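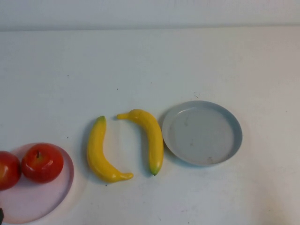 Rowbotham – rangement des fruits sur table
Fiche du jeu de données, version du 2 février 2024

Contenu

Le jeu rassemble des séquences courtes de rangement de fruits dans des assiettes, sur une table blanche. Chaque séquence porte une consigne écrite en français et l'état final attendu. La version actuelle compte 100 séquences, réparties en 10 dossiers. Les consignes ont été rédigées par Candela Segura et relues par Fouad Chidiac.

Objets

Pommes rouges et bananes jaunes. Dans les fichiers, on écrit « pomme » et « banane », toujours au singulier, suivi d'un numéro si la consigne vise un fruit précis. Le numéro suit la position de départ, de gauche à droite.
Assiettes rondes. L'assiette rose translucide s'appelle « assiette_rose » dans toutes les annotations. L'ancien nom « soucoupe » a été supprimé.
Table et mur. Ils ne sont pas annotés.

Consignes

Il y a 16 formulations différentes pour 9 tâches. Quelques-unes :

mettre une pomme dans l'assiette rose
sortir les pommes de l'assiette rose
réunir tous les fruits dans une seule assiette
séparer les pommes des bananes

« Mettre dans » et « poser sur » sont traités comme équivalents pour les assiettes. Un fruit qui touche à la fois le rebord et la table est noté « hors assiette ».

Organisation des fichiers

sequences/ : un sous-dossier par séquence
consignes.csv : identifiant, texte, tâche
etats.csv : identifiant, objet, position de départ, position d'arrivée
notes.txt : remarques de relecture, non normalisées

Les fichiers CSV sont en UTF-8, avec le point-virgule comme séparateur. Les champs vides signifient « non renseigné » et ne doivent pas être lus comme zéro.

Limites connues

Un objet coupé par le bord de l'image est annoté comme s'il était entier, avec la valeur « partiel » dans la colonne visibilité. Les reflets sur les pommes gênent certains outils de segmentation ; Mervyn Rudd a corrigé les contours à la main dans les deux premiers dossiers seulement. L'assiette rose laisse voir le blanc de la table – son contour est donc moins fiable du côté clair.

Suite

Une mise à jour est prévue en mai avec des bols et d'autres fruits. Les identifiants existants ne changeront pas.

Contact : Kelly Naylor, projet Rowbotham, Gunholm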